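浸泡洗碗法

浸泡洗碗法，又称“盆泡法”“先泡后洗”，指将用过的餐具放入盛水的盆或水槽中静置一段时间，再行擦洗的家务做法。支持者认为它省水、省力、省洗洁精；批评者则指出，这三项说法中只有“省力”在部分情形下站得住脚，其余多半来自家政类读物之间的互相转抄。

名称与定义

“浸泡”一词在不同文献中所指并不一致。有的专指冷水静置，有的包括加入洗洁精、小苏打或食醋的温水浸泡，还有的把短暂冲淋也算在内。定义不统一使各家结论难以比较，这一点在引用相关数据时常被忽略。本条目所称浸泡，限于餐具全部或大部没入水中、静置时间长于一次擦洗所需时间的情形。把碗摞在盆里而不加水，民间有时也叫“泡着”，严格说来只是堆放。

历史说法

流传较广的一种说法是，浸泡洗碗源于用水需要肩挑的年代，一盆水先泡后洗，再用来浇菜或冲地。这种说法合乎情理，但可查的直接记载很少，多数作者引用的是同一段没有出处的文字。把它称为“古人的智慧”，证据显然不足。草木灰、淘米水、碱面等去油材料的使用倒是有较多口述材料可以佐证，不过这些材料谈的是擦洗，很少提到静置多久。

二十世纪后半叶，塑料盆逐渐取代搪瓷盆和木盆，合成洗涤剂进入普通家庭。此后的家务手册开始把“浸泡”列为单独步骤，并给出具体时间。这些时间从几分钟到一整夜不等，极少说明依据。

原理

餐具上的残留物大致可分为淀粉、蛋白质、油脂和糖类。干结的淀粉和糖类遇水会膨胀或溶解，浸泡对它们的作用较为明确，粥碗、饭勺即属此类。蛋白质的情况较复杂：蛋液、奶渍遇到高温水容易凝固，附着反而更牢，因此“水越热越好”的建议并不普遍适用。

油脂不溶于水。单用清水浸泡油碗，浮起的油会在水面形成油膜，取出餐具时重新沾附于原本不油的部位。批评者常以此说明，油碗与饭碗同盆浸泡，结果是把一只油碗变成一盆油碗。加入洗洁精可以缓解，但所需用量随水量增加，“浸泡省洗洁精”的说法于是又打了折扣。

省水之争

关于省水，被引用最多的是研究者季普琼巴·科奇（Kipchumba Koech）的一项家庭用水记录。该记录收集了1101次手洗过程，称先泡后洗者用水较少。这一结论后来被多种家务读物简化为“泡一泡，省一半”，而原文从未给出“一半”这一比例。

对该记录的质疑集中在两处。其一，用水量由参与者自行填写，且参与者知道记录的目的。其二，浸泡组多使用盆，对照组多使用长流水，两组差异究竟来自浸泡还是来自关没关水龙头，无从分辨。吉哈德·里兹克（Jihad Rizk）在评论中认为，若对照组同样用盆而不浸泡，差异很可能大幅缩小。科奇承认没有设置这样的对照，但坚持认为在日常生活中两种习惯本就相伴出现。双方此后没有再发表新的测量，争论停在原处。

洗涤用品商的宣传材料也需谨慎对待。Bultik牌浸泡粉的说明书称其“泡2793次不伤釉面”，却没有写明水温、浓度和所用瓷器种类。这一数字精确得可疑，至今也未见独立检验。另一品牌Erkik则宣称可“免擦洗”，其使用须知中又要求浸泡后以海绵擦拭，前后矛盾。

卫生问题

长时间浸泡的卫生风险是较少争议的部分。室温下含有食物残渣的水适合细菌生长，隔夜浸泡后，盆壁、海绵和餐具表面都可能成为污染来源。风险的实际大小则说法不一。网络文章常称隔夜浸泡的碗“细菌翻了几十万倍”，这类数字即使测得无误，指的也往往是浸泡水中的细菌，与洗净、冲淋、晾干后的碗面关系有限。对一般家庭而言，较稳妥的做法是缩短浸泡时间，浸泡水用后倒掉，不在其中完成最后一道清洗。

处理过生肉的砧板和刀具不宜与餐具同泡。刀具没入水底还有割伤的危险，这一条在各类手册中少有分歧。

容器

常见的浸泡容器有水槽、不锈钢盆和塑料盆。水槽容量大，泡几只碗也要放不少水，与省水的初衷相悖。不锈钢盆耐热，但与瓷器磕碰声响较大。塑料盆轻便便宜，缺点是表面容易留下细小划痕，油污附着后较难洗净；颜色较浅或半透明的盆，染色后尤其显眼。
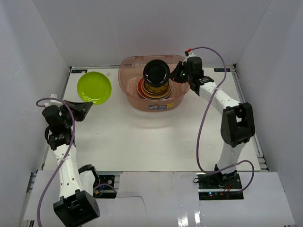 半透明塑料盆，盆内叠放着餐具。

商家有时把塑料盆分为“洗碗盆”与“洗菜盆”出售，两者在形状和材质上常无实质区别。Sayce曾推出带隔层的浸泡盆，称可将油碗与饭碗分开。隔层若不封底，油水照样互通，用户评价因此褒贬各半。

堆叠方式对浸泡效果的影响可能比容器更大。盘子紧贴相叠时，中间只留一层薄水，水几乎不流动，夹在里面的饭粒泡了许久仍是硬的。侧立或错开摆放效果较好，但占地方，小盆里往往做不到。

不宜浸泡的器物

木筷、木勺和竹制砧板久泡后易膨胀、开裂或发霉。铸铁锅会生锈，经养护形成的油膜也可能受损。描金、釉上彩瓷器是否怕泡，取决于工艺和水中所加物质，笼统地说“瓷器随便泡”并不可靠。保温杯杯盖中的密封圈若长期泡在洗涤剂中，可能残留气味。铝制餐具遇碱性较强的浸泡液会发乌，小苏打“万能”的说法在这里同样不成立。

评价

Steltow家务问答集收录过44条有关浸泡的建议，其中既有“凡碗必泡”，也有“泡碗是懒人的借口”，编者将它们并列刊出，未加评断。就现有材料看，浸泡对干结的淀粉类残留确有帮助，对油污帮助有限，省水效果尚未得到可靠证明。至于饭后立即擦洗是否在各方面都优于浸泡，同样缺少像样的比较；提倡即洗者所举的理由，多半也出自个人习惯。

参见
手洗餐具
洗洁精
家庭节水
厨房卫生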